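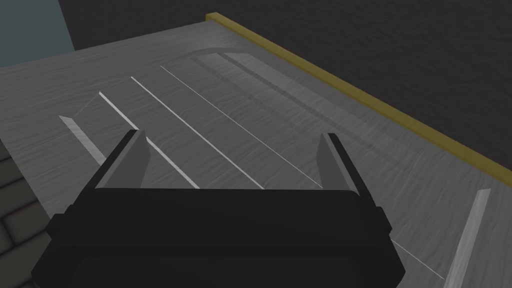
The gripper over the simulated bench top, from the Encombe workshop's arm project.

Shared workshops should require that any powered arm built on their premises be run in simulation before it is run on a bench. The Encombe workshop adopted such a rule in December, over the objection of several members, and this essay argues that the rule is sound and that other workshops would do well to copy it.

The project that prompted the rule is a modest one. Three members, led by Abilio Garrido, set out to build a two-finger arm able to pick up small parts from a bench and sort them into trays. The budget was $900. By the time the group asked for floor space, $600 of it had been committed to motors and a controller, and no code had been tested. The members proposed to bolt the arm down on a Friday evening and adjust it by trial. The workshop declined, and asked for a simulated run first.

The main objection to this request was stated well by Idris Prothero, who teaches the metalwork sessions and whose views carry weight at Encombe. He holds that people join a workshop to handle real material, and that a rule sending them back to a screen defeats the purpose of membership. He also points out that a simulated table does not flex, that simulated motors do not run hot unless someone has told them to, and that a builder can spend a whole winter perfecting a model of a machine that is never made.

These are serious points. The last of them describes a failure that many workshops will recognize. The Parri project, which occupied a shelf at Encombe for two years, produced a handsome model and no machine. A rule on simulation must therefore come with a limit, and the Encombe rule has one: a project is given three sessions of simulated work, after which it is reviewed and, in the ordinary case, moved to the bench.

Within that limit the benefits are considerable. Fingers that close on the wrong spot in software cost nothing to correct. The same error on a bench may strip a gear, mark a shared surface, or injure the person leaning in to see what went wrong. A young member with no money for spare parts can make the same number of mistakes as a retired engineer with a full cabinet. That last consideration ought to matter a great deal to any institution that describes itself as open to the public.
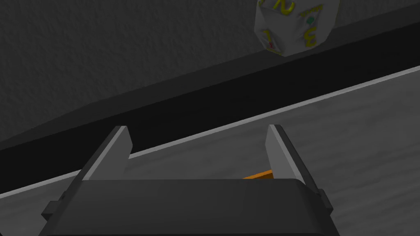
There is also the matter of review. When a builder presents a finished arm, other members can admire it or worry about it, but they can seldom say much about how it decides where to put its fingers. A simulated run can be stopped, turned, and looked at from behind the gripper. Members who have never written a line of code are able to ask sensible questions about reach and clearance, and about what else is near the arm when it moves. Such questions are best raised while the answers can still change the design.

The choice of objects deserves attention as well. Builders tend to test with the part they mean to handle and little else. Reviewers should ask for shapes that do not suit the gripper, and for objects in places where the designer did not expect them. Brakside, the neighboring workshop with which Encombe shares its tool library, now keeps a short list of awkward shapes for this purpose, and its reviewers may choose from that list without giving the builder notice.

A simulated run should not be treated as proof that a machine is safe. The Heltent guard, a plain hinged screen made by members, remains compulsory for the first bench session of every powered arm, whatever the model has shown. The emergency stop is still tested by hand. Mr. Prothero asked that both requirements be written into the rule, and he was right to do so.

Other workshops will need to settle their own limits on time and on the size of machine to which the rule applies. Encombe exempts anything driven by hobby servos alone, and that exemption is due to be looked at again after the summer.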